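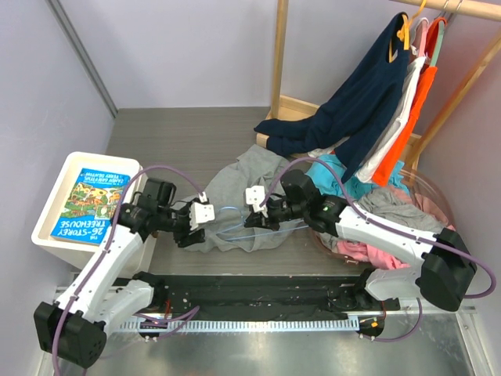
Gray t-shirt and light-blue hanger

Vustholm Homeowner Help - Exterior and Entry

Repainting a front door that faces afternoon sun
Posted by Shahla Asadi, 2024-12-16

Our front door is steel, painted dark green by the previous owner. The paint has begun to peel along the bottom panel and around the lock. The association permits a change of color provided the new shade is on the approved list. I would like to know whether the old coating must be stripped to bare metal, and whether the work may be done at this time of year. The door receives direct sun from midday onward. The storm door is a Risteck model with full glass, and I have been told that this may affect the choice of color.

Sorin Nikolovski
Full stripping is not required where the existing paint is firmly attached. Please proceed as follows. Remove the lockset and weatherstripping. Scrape the loose areas and sand the edges until no ridge can be felt with a fingertip. Wash the door with mild detergent, rinse it and allow it to dry completely. Any bare steel should receive a metal primer on the same day. Apply 2 thin coats of exterior acrylic enamel and observe the drying time printed on the can.

With regard to season, most enamels call for a surface temperature above 50 degrees, although some are rated lower. The label governs. If the door can be taken down and painted flat in a heated garage, the month is of little importance. I completed ours in October without difficulty.

The storm door deserves attention. Full glass in direct sun traps heat, and a dark color will absorb more of it. A lighter shade is advisable, or the glass may be exchanged for the screen panel in summer.

Magyar
We painted ours without taking it down. It stuck to the weatherstripping for 5 days. Leave it open as long as you can.

Jurkitz
Agreed on the lighter color. Residents should also confirm that the approved list is the current one - the version posted at the clubhouse is out of date. Does anyone know whether the trim has to match?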